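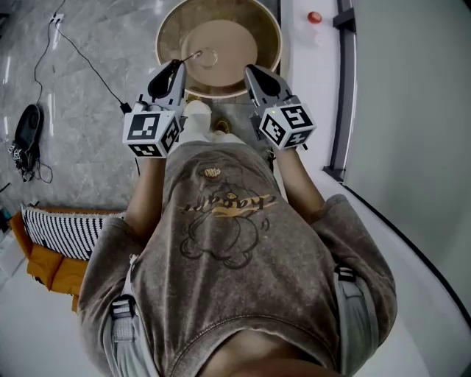

# Runder Tisch: was so draufliegt

Lesezeit: 5 Minuten · 2 Kommentare · 17-mal geteilt

Hallo und willkommen in meinem wahrscheinlich unspektakulärsten Ordner! Er enthält eine Liste von Dingen, die auf einem runden Tisch gelandet sind, und zwar auf dem mit der bräunlich durchscheinenden Platte und dem blassgoldenen Rand. Angefangen habe ich damit im November, weil ich wissen wollte, was ich eigentlich dauernd hin und her räume. Inzwischen sind es 218 Einträge, und ich räume immer noch hin und her (aber jetzt mit Tabelle).

Der Tisch selbst heißt laut Lieferschein Valldale. Ich habe ihn gebraucht übernommen, der Lieferschein klebte noch in einer Hülle darunter. In der Liste steht er trotzdem nur als „Tisch“, ich hatte keine Lust, das jedes Mal auszuschreiben.

## Was drin ist

- dinge.csv: eine Zeile pro Ding, das abgelegt oder weggeräumt wurde
- orte.csv: wo es danach hingekommen ist, soweit ich es weiß
- notizen.txt: alles, was in keine Spalte gepasst hat, ziemlich durcheinander

Die Spalten in dinge.csv sind name, form, farbe, gruppe, platz und bemerkung. Bei name schreibe ich lieber etwas Ungenaues hin als etwas Falsches. Ein dünnes dunkles Stäbchen mit einer kleinen blassrötlichen Spitze heißt bei mir also „Stäbchen, dunkel, Spitze rötlich“ und fertig. Ich hatte am Anfang die schlimme Angewohnheit, solche Sachen sofort zu benennen, und hinterher stand dreimal dasselbe Ding unter drei Namen in der Tabelle. Das Zusammenführen hat einen ganzen Sonntag gefressen!

## Die Gruppen

Es gibt 5 Gruppen, und ja, die Grenzen sind wackelig:

- lang und dünn (Stäbchen, Stifte, Strohhalme, alles, was gern wegrollt)
- flach und rund (Deckel, Untersetzer, Schälchen mit ganz niedrigem Rand)
- Papier (Zettel, Quittungen, Umschläge)
- Stoff (Servietten, Lappen, einmal eine einzelne Socke)
- Rest

Klare Sachen sind eine Plage. Ein kleines durchsichtiges Rund sieht man auf dieser Platte je nach Licht nur als dünnen Ring, und wer zügig abräumt, greift glatt daneben oder schiebt es mit dem Ärmel weg. Ich trage so etwas mit farbe = klar ein und schreibe in die Bemerkung, woneben es gelegen hat. Das hilft beim Wiederfinden mehr als jede Farbangabe.

## Innen und außen

In der Spalte platz steht entweder „Kreis“ oder „Rand“. Mit Kreis meine ich die große, hellere beige Fläche innerhalb des Tischumrisses, mit Rand alles drumherum. Liegt etwas auf beidem, zählt die Seite, auf der mehr davon liegt. Bei langen dünnen Dingen ist das manchmal Geschmackssache, da bitte nicht mit dem Lineal kommen.

Ein paar ältere Zeilen haben noch „Mitte“ drinstehen. Das war meine Bezeichnung vor der Umstellung, und die lässt sich leider nicht sauber übersetzen, ich habe damals auch Sachen zur Mitte gezählt, die heute klar Rand wären. Wer rechnen will, lässt diese Zeilen am besten weg.

## Wie ich abräume

Erst die langen dünnen Sachen, dann die klaren, dann Papier. Stoff kommt zum Schluss, damit kann ich gleich noch über die Platte gehen. Stäbchen nehme ich einzeln hoch und lege sie quer in die Schale auf dem Regal (steht in orte.csv als „Hikov“, so hieß die Serie, aus der die Schale stammt). Papier wandert in die Mappe Brandão, benannt nach dem Kaffeeladen, in dessen Tüte ich die Zettel früher gesammelt habe. Die Tüte ist längst hinüber, der Name ist geblieben.

Zum Räumen trage ich übrigens immer irgendein ausgeleiertes T-Shirt, das schon zu oft in der Wäsche war. Weite Ärmel sind bequem, nur bei den leichten Sachen am Rand muss man aufpassen!

## Lücken und Macken

- In orte.csv stehen fast 295 Zeilen, also mehr als in dinge.csv. Manches ist eben zweimal umgezogen, das ist kein Fehler.
- Krümel und Staub habe ich nie erfasst.
- Bei farbe schwanke ich zwischen „beige“ und „hell“. Abends schreibe ich eher beige.
- Tassen fehlen im ersten Monat komplett. Die habe ich damals nicht als „Ding“ gesehen, frag mich nicht.
- Die Gruppe Rest ist zu groß. Weiß ich.

## Benutzen

Nimm die Tabellen, sortiere sie um, bau deine eigene Version für den Küchentisch oder die Kommode im Flur, ich freue mich über jede Rückmeldung! Wenn du Zeilen ergänzt, bleib bitte bei Kleinschreibung in den Gruppen und lass leere Felder wirklich leer (kein Strich, kein Fragezeichen, ich filtere danach). Trennzeichen ist das Semikolon. Umlaute sind erlaubt, die Dateien sind UTF-8.

Zuletzt überarbeitet: 17.06.2021. Da habe ich die Untersetzer aus Rest nach „flach und rund“ verschoben und in notizen.txt die doppelten Absätze gelöscht. Offen ist noch die Frage, ob Schälchen mit Inhalt eine oder zwei Zeilen bekommen.

Kommentare (2) · Teilen (17)

Auch in diesem Bereich:

- Schublade Erkthorpe: Kabel, Gummis, Schlüssel ohne Schloss
- Regal im Flur, zweiter Versuch
- Welche Deckel passen auf welche Dosen?
- Fensterbank, Winterliste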